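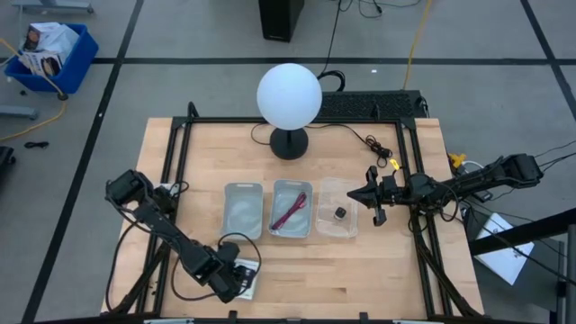
A reader in Villalobos wrote in to ask why the oil finish on her kitchen table stays sticky for days, even though she follows the directions on the can. Most of the time the answer is too much oil, left on too long. The steps below work for tables, benches and shelves in any light-colored wood such as maple or birch.

What you need

Wiping oil (I use Cindel Clear, but any hardwax or Danish-type oil will do)
Sandpaper in 120, 180 and 240 grit
Lint-free cotton rags
Nitrile gloves
A metal can with a lid, half full of water

Step 1. Strip the sticky coat

If the old coat is still tacky, wipe it down with mineral spirits and a rag. Change rags often. Leave the top alone overnight with a window open. If it still grabs your finger in the morning, do it again.

Step 2. Sand

Start with 120 only if there are scratches or water rings. Otherwise go straight to 180, then 240. Always sand with the grain. Stop at 240 on maple – it is a tight wood, and a very smooth surface takes up little oil. Vacuum the top, then wipe it with a barely damp cloth and let it dry.

Step 3. First coat

Pour a small puddle in the middle and spread it with a rag. You want the wood to look evenly damp, with no pools. Wait 9 minutes, then wipe off everything that has not soaked in. Use a clean rag for this and press hard. Check the edges and the underside of the lip, where drips collect.

Step 4. Second and third coats

Wait a full day between coats. In a cold garage, wait two. Rub lightly with the used 240 paper before each coat and remove the dust. The later coats need much less oil than the first.

Step 5. Let it cure

The table will feel dry after a day but the oil keeps hardening for around 40 days. Until then, use coasters and keep hot dishes off it. A felt pad under anything heavy will prevent dents in the finish.

Rags

Oily rags can catch fire on their own if they are left in a pile. Put them in the can of water right away and close the lid. The Witbridge recycling center takes them on Wednesday mornings; in other towns, call first.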